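Equipment Review: Favix Parallel Gripper Kit
Prepared for members of the Butmont Shared Workshop
Reviewer: Abla Harb

The workshop purchased the Favix kit in June for the drive-handling build led by Renzo Zuccaro. The build is meant to take hard drives in their caddies out of a computer case and put them back without a person at the bench. The kit cost $181 and was assessed over 30 hours of use.

Assembly took one evening. The printed guide is clear on the finger brackets and weak on the wrist mount, where two drawings disagree about screw length. Colton Hiebert settled the matter by measuring the holes. Members should check every screw before first power-up and again after the first long session, as two worked free during our trial.

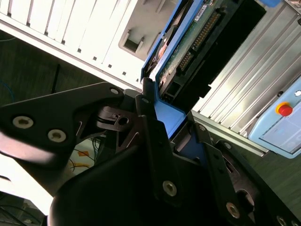 Grip on plastic caddies was good. The fingers close evenly and hold a loaded tray at an angle without visible slip. Insertion is less dependable. Of 18 attempts in the final session, the caddy jammed in four, each time through a small error in the approach angle. Brittany Doucette reduced the closing force and slowed the last part of the move, and the remaining runs that evening were clean.

The supplied software is adequate for simple open and close commands. It does not report finger position, and users who need that figure will have to add a sensor. The Quintero gripper already owned by the workshop does report it, but its fingers are too short for this job.

The kit is recommended for supervised use by members who have completed the robot safety session. It is not recommended for unattended work. Bookings are handled by Atieno Magesa, and the spare finger set is stored with the hex keys.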